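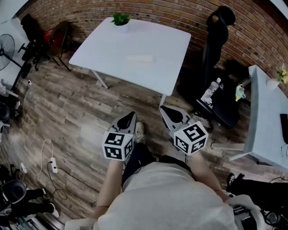

How Does a Robot Learn to Pick Things Up?

On Friday our reading club visited the Ngata workshop in Stultport for its open day. Ngata works on robots that move things with grippers. A gripper is a robot's hand. Most grippers don't have five fingers like yours. They have jaws that open and close.

Usha Gowda showed us the practice room. It has a curved brick wall and a white table, with a small green plant on it. People do the moving in this room. They hold one gripper in each hand and do a job the way they want a robot to do it later.

Why the cubes?

Each hand-held gripper carries a white cube with black-and-white square patterns on its sides. The patterns are called markers. A computer looks at them through a camera and works out where the gripper is and which way it is tilted. You can try the idea at home. Draw a big arrow on a box and turn the box around. Your friend can tell which way it is facing by looking at the arrow.

One job, many times

Usha's group is teaching a robot to put a cup on a saucer. So far they have recorded 625 tries. Senthil Bhat did most of them, and he said his arms get tired after 14 in a row - then he sits down and someone else takes over.

The computer needs a lot of tries because no two are the same. The cup might be a little to the left, or its handle might point the other way. After enough practice, the computer can make a good guess about a cup in a new place.

Does it always work?

No. The robot at the open day is called Utholm. It missed the saucer on its first turn and got it on the second. Usha said a miss is useful - it tells the group what to practice next.

Could we try?

Yes. Visitors over eight could hold the grippers and move a sponge across a table. It is harder than it sounds. You squeeze to close the jaws, and you can't feel the sponge with your fingers, so you have to watch closely.

The next open day is in March. Bring a grown-up.

Words to know

Gripper: the part of a robot that holds things.
Marker: a pattern that a computer can find easily.
Recording: a saved copy of the movements in one try.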